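Haton Blue Surface Tape, Item 866
Sold by Hernomero
Shop supplies > Tape and marking > For tabletops

Tape for marking out a tabletop. Blue, one color only. Comes on a roll of 60 yards, in singles or in a sleeve of five.

In stock. Ships from the main warehouse.

What it is

A thin blue tape you put down on a table, bench or counter to show where something begins and ends. It sticks with finger pressure and is meant to come up again by hand. We sell a fair amount of it to people who share a long table and are tired of arguing over which part is theirs, and to people who need the same object to go back to the same spot every time.

We were slow to stock it. Haton's brochure calls it a "surface organization system," and our feeling is that when a roll of tape gets called a system, someone is getting ready to charge more for it. So before it went on the site we used it on our own benches through September, next to the Nilter tape we already carried. It did well enough to list. It did not do everything the brochure says, and the differences are written out further down so you can decide if they matter to you.

What the maker claims, and what we think

"Leaves no residue." On a smooth, glossy top, we agree, if the tape comes up within a few weeks. We left one run down much longer under a sunny window and it came up in short, stubborn pieces with a dull trail behind it. Dish soap and warm water took the trail off. If you plan to leave a line in place all season in direct sun, we would not count on this claim.

"Lies perfectly straight." No tape does that. It lies as straight as the person putting it down. The backing has a little less stretch in it than the Nilter, and that helps on a long run. Pull it too tight and it will still creep back at the ends overnight, and the last inch lets go first.

"Repositionable." Once, yes. Twice if you are lucky and the table was clean. After that it has picked up enough dust and crumbs that you are better off tearing a fresh piece. For what a foot of tape costs we can't see why anyone would bother.

"High visibility on any surface." On white or pale gray, sure. On dark wood it nearly disappears in the evening, and on a blue counter, well. There is no yellow version. We asked.

"Moisture resistant." A damp cloth is fine. Standing water gets under the edges by the end of the day. Haton does not say how much moisture it had in mind, and we could not get an answer out of them.
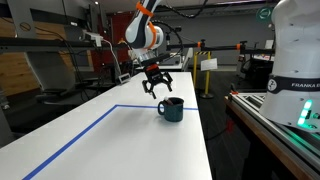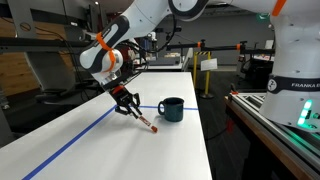
Jelínek

Blue on white is the combination I would pick if I had the choice. Both pictures have the same layout on a long white top: one strip runs off at a diagonal, a second goes across to the right, and where they meet you get a corner. Two strips is often all you need. I see customers order enough tape to box in every object they own, and by the second week they are peeling most of it up again because the table looks like a parking lot.

The mug is a fair test of how people really treat a line. In the first picture it is standing right on the tape. In the second the tape passes behind it. Neither is wrong until you have decided what the line means, and that is my main complaint about the way this kind of tape gets sold. The brochure assumes the tape will tell people what to do. It won't. You have to settle whether things go inside the line, up to the line or on it, and then say so to whoever else uses the table.

My own preference is inside, with the base of the object clear of the tape. A cup with a wide base stands on tape without trouble, but sliding it back and forth over an edge all day will start to roll that edge up, and once it rolls it collects grit. If something has to live on the line, put the crossing in the middle of a long strip and keep it away from the ends.

About corners. There are two ways to make one, overlapping or butting the ends together. Overlapping holds better. Butting looks neater for a day or so, then one end shrinks back a hair and you have a gap that will bother you forever (it bothers me, anyway). Run the first strip a little long, lay the second over it, and trim with a blade only if the table can take a blade. A glossy top usually can't. Tear it against a ruler and live with the slightly furry end.

Putting it down

Wipe the top and let it dry fully.
Mark both ends with a small pencil tick or a scrap of tape.
Pull off the whole length you need in one go.
Touch down the far end, hold the roll end a few inches above the surface, and let it drop along the line.
Press from the middle outward with a folded cloth.
Leave it overnight before you drag anything heavy over it.

Don't stretch it to make it reach. If you came up short, start over.

Taking it up

Pull low and slow, back over itself. Pulling straight up is how you get a handful of half-inch shreds. If it has been down a long time, a hair dryer on low helps a good deal. We have seen advice online about using lighter fluid and we would ask you not to, at least on anything painted or coated.

Against the Nilter

People ask which one to buy, and the maker's own chart is not much help, as it has Haton winning in every row. Our view, from using both:

Sticks faster at first touch: Nilter
Easier to lift after a month: Haton
Tears by hand in a clean line: Nilter, by a little
Keeps its color under a window: Haton
Stays put under a sliding mug or tray: about even
Price per roll: Nilter is cheaper, and always has been

If the tape is going down for an afternoon, buy the Nilter and keep the difference. The Haton earns its price when the line has to stay for weeks and then go away. We would not pay extra for it on a workbench that is already scratched.

What it won't do

It is not a floor tape. It will look good on a floor for a morning and then people will walk on it.

It won't stop anything from sliding. We have had two returns from customers who expected a taped square to hold a cutting board still. Get a rubber mat.

It is not a measuring tape either. There are no marks printed on it, and the roll is nearly always a touch over the stated length, so please don't use it to work out the size of your table.

Not for food contact. Haton makes no claim on that either way, and we take silence as a no.

Details

Item number: 866
Color: blue
Length: 60 yards per roll
Sold as: single roll, or sleeve of 5
Backing: matte, takes pencil and most felt pens (ballpoint skips)
Adhesive: light tack
Suggested surfaces: glossy or satin tops, sealed wood, glass, coated metal
Avoid: raw wood, wallpaper, fresh paint, anything oily
Storage: flat, in the bag, out of the sun

On the sleeve price: it works out a little lower per roll than buying singles. The savings are small, and tape does age. If one roll is going to last you through the year, and for most home tables it will, buy one roll.

Questions we get

Can I write on it? Yes, with pencil or felt pen. Let felt pen dry before you lean on it. Names and short labels hold up fine, but they rub off sooner near the front of the table where sleeves go by.

Will it lift the finish on an old table? We don't know your table. Try a short piece in a spot that doesn't show and leave it for a few days. The brochure says "safe for all finishes," and we would like to meet the person who tested all of them.

Does it come narrower? Not from Haton. You can slit a strip lengthwise with a sharp knife and a steady hand on a cutting mat, though the cut edge is weaker than the factory one.

My roll has a ripple on one side. Some do. It comes from rolls being stacked on edge in a warm truck. The first yard or so will be wavy and the rest is usually fine. If it isn't, send us a photo and we'll replace it.

Returns

Unopened rolls and sleeves can come back for a refund. Opened rolls only if something is wrong with them. "Wrong shade of blue" has been tried, and the answer was no. Please put item 866 on the slip along with your order number, or the roll ends up on the Nilter shelf.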